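Print this article | E-mail this article

3.2 Drinkware left on the floor

The second group of items is drinkware, and in practice that means lidded tumblers, since open cups hardly ever made it past the kitchen door. We logged 135 floor items across the Corkcombe flats in July and 40 of them were tumblers or bottles with a lid. More than we'd planned for. The original coding sheet (Grímsdóttir pilot, see 2.1) had one line for "cups etc." and that had to be split in the first week.

Three codes after the split. Upright; on its side; under something. Upright was rare on carpet and mats, commoner on the hard floors by the sink. On its side was the usual one. Residents, when asked, mostly did not remember putting it there at all, or said it had been in a bag. One said she kept hers by the bed and "it goes where it goes".

Straps and loops caused trouble in the coding. A strap changes how an item gets picked up (hooked with a finger, no need to bend the whole way) and also where it is kept afterwards. Strapped tumblers were hung on door handles, chair backs, in one flat on the radiator valve. Plain ones went on the draining board or back to the floor. Troels Hauksdóttir, who did most of the second round of coding, wanted strap as a seperate variable and we've followed that here, though the first-round sheets had to be gone over again to get it and 2 could not be recovered.

Condition of the strap was noted as well, loosely: new, scuffed, broken. Scuffed does not mean old. Several residents had owned the thing a matter of months. Wear tended to go with carrying by the strap and not by the body, which fits the interviews, but the numbers are small and we don't push it.

Lids. A tumbler with its lid on was coded "closed" whether or not anything was in it, we did not open them. Contents were asked about in the Plokico follow-up only and those answers are in Section 4. Dark matt finishes were over-represented among the items residents said they'd lost and found again. Could be chance, could be that dark ones are what the local shops sell.
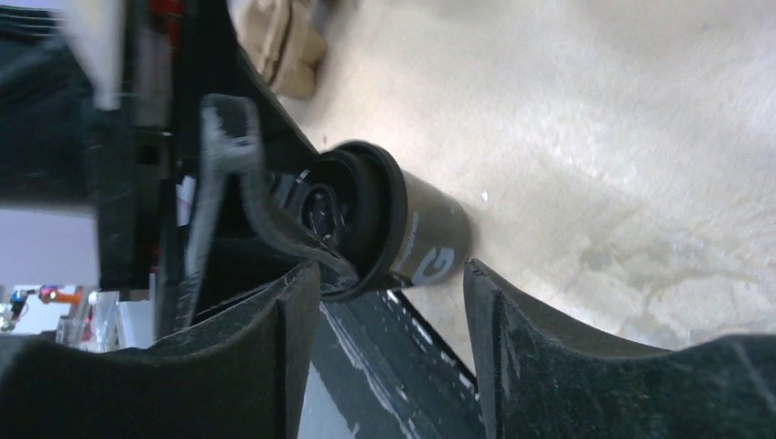 Figure 3. Closed tumbler with strap, coded "on its side". Textured floor, pale beige. Strap scuffed.

Where should a strapped tumbler be put away so that it stays off the floor?
On a hook at hand height near the door, going by the flats where it worked; shelves were used for a few days and then forgotten.

Hooks were tried in the Vuketti block only, so the answer rests on one building and on people who had agreed to have hooks put up. A shelf trial of the same length would be needed for a fair comparision. Paper and card, the next most common thing found on floors, are taken up in 3.3.

Print | E-mail

Related items
Bags by the door: a short note on hallways
Paper and card on bedroom floors (Section 3.3)
The Grímsdóttir pilot: coding sheets and revisions
Hooks or shelves? Notes from the Vuketti block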